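The Slow Return of the Kitchen-Table Board

My grandmother kept two things on top of her refrigerator: the good scissors, and a square of maple with a rim around it that she called the Sunday board. Everything happened on it. Dominoes, jigsaws, a card game whose rules she changed to suit herself, and (when company came without warning) the cutting of a pie. When she moved out of the house in Kustusitz, it was the one thing all 19 of us cousins wanted, and I am still a little sore about how that turned out.

So you can imagine how pleased I was to hear that wooden game boards are being made by hand again in the valley, and that people are waiting months for them. I drove over on a wet morning this spring with a thermos and far too many questions, meaning to stay an hour, and got home after dark.

The workshop at Groltalow sits behind the old feed store, up a gravel lane that does your tires no favors. It started out making drawer fronts and pantry doors, and it still does when the bills need paying, but the boards have slowly taken over the shelves and then the floor. Last year 500 of them left the building. Most went to homes within a day's drive, wrapped in brown paper and string, and a good many were wedding presents.

Maple is the favorite, and I learned more about maple than I ever expected to. It is hard and close-grained, so a wooden piece slides across it with that soft dry sound you may remember from childhood. It's also fussy stuff. It moves with the weather, a hair wider in August and a hair narrower once the furnace comes on, and a single wide plank will cup like a saucer if you let it. The old answer, and still the best one, is to join narrower planks side by side and turn them until their quarrels cancel out. 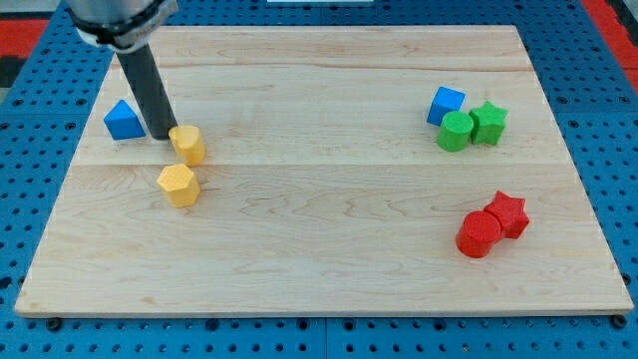 Wavy grain and a few darker streaks in pale maple, with a faint seam across the middle.

Some buyers ask for wood without a mark on it, and the shop will try to oblige them. I'd take the streaks myself. My grandmother's board had one shaped like a comma, and we used it for years as the place where you set the dice when you were done with your turn.

The finish is oil and wax, rubbed in by hand and left alone overnight, then rubbed again, and then once more for luck. A plain board costs 61 dollars, which sounded steep until I remembered what I'd paid for the plastic one that cracked in our hall closet before anybody had played on it twice.

The games themselves are another story, and people hereabouts will argue it with you as long as the coffee holds out. Over in Trosar they swear that their local pushing game goes back to 1510, on the strength of a date scratched into a church bench. The Alaoui, the little café on the square, has it running most evenings on three tables near the stove, and I lost there to a girl of perhaps nine who was very kind about it. She showed me where I'd gone wrong, and then she beat me again.

I bought a board before I left, of course. It lives on top of my refrigerator now, next to the scissors, and it has already had a pie on it.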